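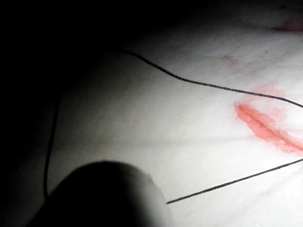
Figure 2. Slit incision in a pale practice pad, with red staining at the cut and black suture thread.

3. Materials

3.1 Pads

All closures in this study were made on synthetic skin pads supplied by Pronden. The pads are pale, matte when clean, and soft enough to be drawn together by thread without tearing at the bite. They were stored flat at room temperature and taken from the box shortly before use. Pads from one production lot were used throughout, and any pad with a visible molding fault was set aside before cutting.

A pad of this kind is a compromise. It holds a stitch well and can be cut cleanly with an ordinary scalpel, but it does not bleed, it does not swell, and its color carries no information about depth. The last of these matters for the scoring described in Section 5, in which a rater has to judge whether the two lips of a cut meet at the same height. On an unstained pad the lips and the surrounding surface have nearly the same brightness, and under flat light the edge of a shallow cut can be lost. We therefore treated the color of the wound and the direction of the light as part of the material preparation.

Surface relief was a second concern. The pads develop shallow ripples and creases when they are bent, and these can be mistaken for the dimpling produced by a tight stitch. In Figure 2 the creases run diagonally across the pad to the left of the incision and are readily told apart from the raised, rounded lips of the cut. The distinction is less clear in the darker part of the field, and features lying in deep shadow were excluded from scoring.

3.2 Cutting and staining

Incisions were cut in advance by one person (Wenche Holmgren) using a straight edge and a fresh blade for each pad. A single pass was made. Second passes were found in piloting to leave a double floor in the cut, which caught the needle point and changed its path. Pads on which the first pass was too shallow were discarded and were not recut.

The stain was a water-based red fluid sold by Flidano as a concentrate. We diluted 100 mL of concentrate to 1000 mL with tap water, which gives a fluid thin enough to run along a slit under its own weight. It was applied with a dropper at one end of the incision, left to travel, and then blotted once with gauze. The blotting step is the main source of variation between pads. Firm blotting lifts color from the surrounding surface but also drags it outward, so that the stain ends in thin pink wisps with uneven borders. Light blotting leaves a darker, better defined patch, with the risk that it transfers to gloves, gauze, and thread.

Figure 2 shows a stain of the diffuse type. The color is densest along the slit, spreads in a blotchy band on the upper side, and becomes translucent with distance. Smaller marks are present away from the incision, one of them faint and one more saturated. Marks of this sort were common enough that we defined a rule for them: a red mark with no continuous connection to the stained area is recorded as a satellite mark and is ignored in all area measurements. No attempt was made to clean satellite marks from the pads, as rubbing was found to polish the matte surface and produce a shiny spot that was harder to ignore than the mark.

The stained area as a whole is not a proxy for wound size. Raters were told to find the slit first, by its darker line and raised lips, and to disregard the extent of color beyond it.

3.3 Lighting

The work area was lit from one side with the room lights dimmed. Side light brings out the grain of the pad and the edge of the cut, both of which flatten out under overhead light. The cost is shadow. Anything held over the pad throws a shadow onto it, and the shadow of a metal instrument held close to the surface can be much larger and softer than the instrument itself.

The view preceding Section 3.4 illustrates the effect on a part of the pad beside the stained incision. The speckled grain can be read in the middle and lower right of the pad, and brightness falls off into gray toward the left. A large dark shadow lies on the pad just below the silver instrument, running from the upper left toward the center, and the upper right is deep black. The metal returns strong white highlights along the jaws while the recesses at the joints stay dark gray. Fine strands of suture are still distinguishable next to the dark closed jaws, which is the condition we required: a light position was accepted if black thread could be followed both over lit pad and beside a dark instrument.

Two light positions met this condition. The lower one was chosen because it gave a longer shadow with a softer border, and raters in piloting were less likely to take a soft border for a crease — a hard shadow edge crossing a cut was the most frequent cause of disagreement between them.

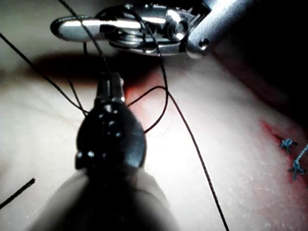
3.4 Thread and needle

The suture was a black nonabsorbable thread from Goodwin, swaged to a curved needle. Black was selected over blue and undyed thread for its contrast with both the pale pad and the red stain. Undyed thread disappeared on clean pad, and blue thread, while adequate on clean pad, was difficult to follow once it had picked up color from the wound.

Thread was cut to a fixed length before each closure. Lengths much longer than this left loose coils on the pad, and lengths much shorter could not be tied comfortably at the last stitch. Even at the chosen length, thread rarely lies in a single simple path. It loops, passes under the needle, and comes back over the wound, and a still view may show several lengths whose connection to one another cannot be established. We coded each such piece as a visible length. A visible length is any continuous run of thread that can be traced from one point of disappearance, or from a free end, to the next. The code makes no claim as to whether two visible lengths belong to the same strand.

The view that closes this section contains four visible lengths by this definition. One runs diagonally from the left edge toward the lower left corner of the wound. Another makes a long curved arc across the pink area and returns toward the lower left part of the incision, crossing beneath the needle. A short frayed end hangs over the upper left part of the wound, and the fourth goes up and to the right and is lost behind the metal parts. The frayed end finishes in a small tuft that resembles a knot. Raters were instructed to code a tuft as a free end unless a loop could be seen passing through it, and under this rule no knot was scored.

Needle position was coded only when the point was visible. Where it was, the rater noted which side of the incision the point lay on and whether the curve of the needle crossed the wound. The polished surface helps: a thin line of light along the upper side of the needle allows its curve to be traced over red and over pale pad alike. The same shine has a drawback on a glossy pad, where creases catch the light in short bright lines of similar width. Crinkled regions were therefore checked twice.

Gloss also changed how the stain itself was read. Deeper red streaks mark the places where fluid has pooled, while lighter pink with a raised, shiny margin occurs at the other end of the same wound. The two were coded as one stained region. We had at first planned to separate them, but the boundary could not be placed consistently, and the distinction was dropped from the coding sheet.

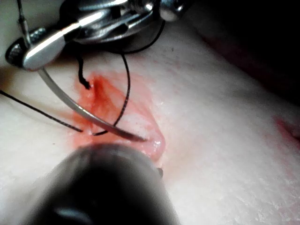

3.5 Storage and reuse

Pads were used for one closure each. Used pads were rinsed in cold water, dried face up, and kept in the Gastuvwood skills room in shallow trays with a sheet of paper between layers. Rinsing removes most of the surface color but leaves a pink line in the cut. Thread was left in place so that stitch spacing could be remeasured by hand.

The set of used pads will be kept until December 2028 and may be inspected on request. Pads that have stuck to the paper should be wetted and left to release before they are lifted, as pulling opens the stitches.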